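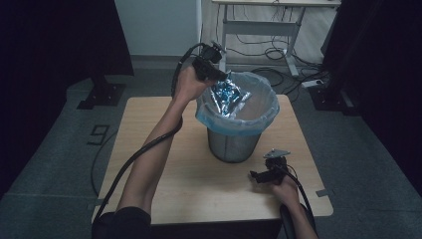
Wrapper task, left gripper over the mesh bin.

Gripper pose jumps near the bin when replaying demos
Posted by Rodrigo Goicoechea

I record two-handed demos with hand-held grippers and replay them in Tunen before training. Most of the path looks fine. When the left gripper gets over the wastebasket, its estimated pose jumps 3 cm sideways, stays there, then snaps back on the way out. The right one is steady the whole time. Images are saved at 60 Hz. Is this a tracking problem or a filter setting? I'd like to fix it in software and keep the demos I have.

Freya Haslam
Check timestamps first. If the left and right streams are stamped on arrival, one can lag the other by 2 frames and you get odd offsets. I had that on a different setup.

Amna Mirani
A lag would show up everywhere the hand moves fast, so I doubt it's that. A jump that holds and then snaps back looks like bad feature matches. Wire mesh repeats, and the tracker can lock on to the wrong cell. The bag may not help either, as a thin liner shifts when something touches it.

Mask the bin out before feature extraction. One box per demo is enough if the bin stays put. Then rerun the tracker offline and plot left gripper x against time. If the step is still there, raise the outlier threshold on the pose filter last, and only a little. Smoothing first will hide the jump and leave you with a wrong release point.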